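3.2 Sorting and storing of folded clothing

The second part of the study looked at how people put away clothing once it had been folded. Households in Plelen and Plernora were asked to keep a record of each item they stored over 21 days in April. The final set held 3,932 entries, of which 2,610 were for clothing and the rest for towels, bedding and other cloth goods. Entries with no storage place given were kept in the totals but left out of the comparison between container types.

We followed Dolan and Kallus in treating a container as open if an item could be put in or taken out without moving a lid, door or drawer front. Open containers were used for everyday items more often than we had expected from the pilot. Dark clothing was a particular problem. Participants wrote that navy, black and charcoal items were hard to tell apart when folded, and that they looked for a label, a seam or a collar before lifting anything out. Figure 4 shows a dark item stored with its label visible.

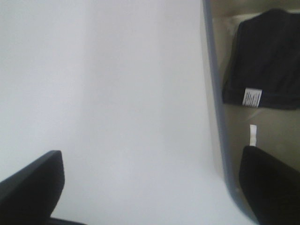 Figure 4. Dark folded fabric with a white label, in a beige container with a grey rim.

Whether the label could be seen depended mostly on the last fold. Items folded in thirds and then in half tended to hide it, while those rolled or folded once more from the hem often left it on the outside. Few participants said they did this on purpose. Those who did were mainly storing clothes for more than one person, and used the label to check the size – or, for children's clothing, the age range.

We also coded 300 entries by hand for the position of the item within its container. Items at the back or against a side wall were more likely to be described as "forgotten" or "not worn lately" than items near the front. The same pattern held for shallow and deep containers, although the number of deep ones was small. Colour was recorded only in broad groups, so we cannot say if navy and black differ in this respect. Section 3.3 deals with items that were moved from one container to another during the recording period.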